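August 2025 — jewelry sorting, notes

Question from Shahla Shirazi: can a two-finger machine tidy a jewelry tray yet? My answer for now is no, not alone.

Rigid bangles look like the easy class. Chains and cord bracelets sag and snag, and our planner still treats each piece as one solid shape. Beads next to wire are worse. Soft bedding under the work adds to it — no flat plane to reference.

Budget for the policy is 200 demos, 8 per item type to start.

Wire ring, then the gold openwork bangle:

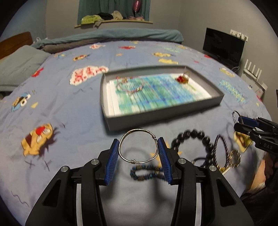
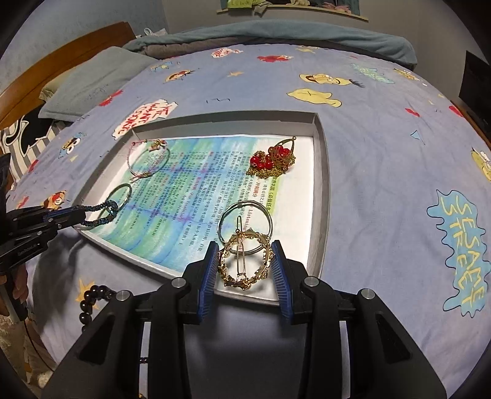 To do

Split "chain" and "cord" in the label list. Ask Shahla about softer pads.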